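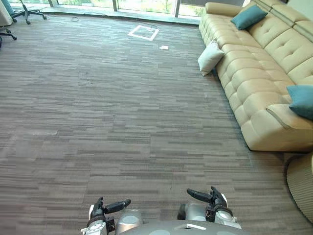 Fig. 2. Lounge floor in streaked carpet tile, with the tufted cream sofa on the right.

Week 2 handout: Carpet tile in shared rooms

Welcome back, everyone! Before we get to the Pustberg floor plans, spend a few minutes with the lounge in Fig. 2, which I'm rather fond of. The tiles mix gray, taupe and brown, and the streaks all run side to side, so you have to hunt a little for the seams (do try it). Notice too how close the base of the sofa sits to the carpet. Think about how you would vacuum under something like that, or lift a stained tile beside it.

For next time, please read the Adamczyk chapter up to page 17 and sketch a lounge of your own, at a scale of 1:100, with the streak direction marked by arrows. Pencil is perfectly fine!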